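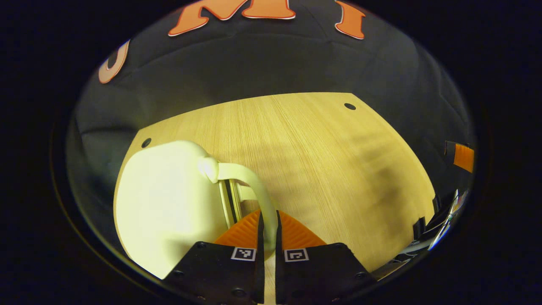 Household Chores and the State of Automation

2022-08-16

Readers of this blog regularly ask when a machine will be able to clear a kitchen table without supervision. The position taken here has not changed since January: certain parts of the task are within reach, and the task as a whole is not.

Picking up a mug is a useful place to begin. A person takes it by the handle without thinking. A machine must first decide where the handle is, then close on it firmly enough to hold and gently enough to spare the glaze. Soft pads have made this second part a good deal easier than it was with bare metal jaws. The first part remains difficult when mugs are stacked, turned away or standing behind a cereal box.

The Kairys workshop in Stollstead published its own figures this summer. Out of 100 attempts to move a single mug from a table to a shelf, 46 were completed without help. Most of the failures came at the shelf - the mug was set down too early, or tipped against its neighbor. This author considers the result respectable. It would nevertheless be unwelcome in any home that values its crockery.

Shop floors present a different case. At the Festar packing site in Vindonside, parts arrive in the same tray, facing the same way, and a fixed arm handles 2900 of them in a shift. The arm does not need to understand the room. A kitchen offers no such arrangement, and few families would agree to live in one that did.

Households considering a purchase are advised to ask the seller which objects have been tested, and whether a person was standing by during the test. A vacuum and a dishwasher remain the sound investments for the present. The dishwasher in this household is seven years old and still has to be loaded by hand.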